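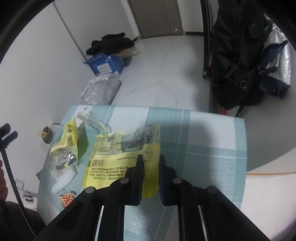
Two yellow snack bags and a clear wrapper on the plaid tablecloth.

In praise of the snack table

I want to make a case for the table where the wrappers pile up. Every home I have loved had one, and it was never the good table. It has a cloth on it that wipes down or goes in the wash, and by evening it holds crumpled bags, a lid, a bit of string from some package and a little box of something sweet. I think that table is the best piece of furniture a person can own!

Mine is small, 80 centimeters across, and I bought it secondhand from a shop called Druvau for less than the price of a decent lunch. It wobbled, so I folded up a Trollix receipt and stuck it under one leg, and there it stays. The dining table on the other side of the apartment cost me 12 times as much and people are stiff at it. They sit up straight. They ask where to put their glass. At the small one they tear a bag open down the side, flatten it into a sort of plate and everybody reaches in.

I've read plenty of advice about clearing surfaces. There's a whole style of it now — one bowl, one candle, a bare expanse of wood — and I do see the appeal after a long week. But snacks poured into matching glass jars lose half their charm. I want the bag! I want the loud yellow, the fat black lettering, the crinkle that brings somebody in from the next room. I like reading the back of a package in a language I can only pick my way through, matching the nutrition table line by line against one I know (the numbers are a great help) and guessing at the rest. I have learned the word for salt in three languages this way, and I was chewing the whole time.

A gingham or plaid cloth helps more than you'd think. Put a crushed wrapper on bare white laminate and it looks like trash. Put the same wrapper on pale green checks and it looks like somebody had a nice afternoon. I keep two cloths, one on the table and one in the wash, and the older of them came from Avcı, the housewares place near the bus station, where they cut it from a roll that is 210 centimeters wide. I had them trim 40 off one side and those offcuts have been my dish rags ever since.

Now, I am not arguing for squalor. Empty bags should go out by bedtime, and anything with crumbs in it should go sooner in August, when the ants are up and about. Toothpicks belong in a holder, standing up, where a hand can find them without looking. I'm strict about that one. A friend gave me a Skallix tray with up to six compartments, depending on how you slot in the dividers, and I tried it for a while. Everyone ate from the bag next to it. The tray holds batteries now and does it beautifully.

So leave the table a little messy while people are still sitting there. Don't get up to tidy in the middle of a story. Open the second bag before the first one is finished, if there's a second flavor to compare, and argue about which is better. I'm for the spicy one, every time, and I will share it if you ask.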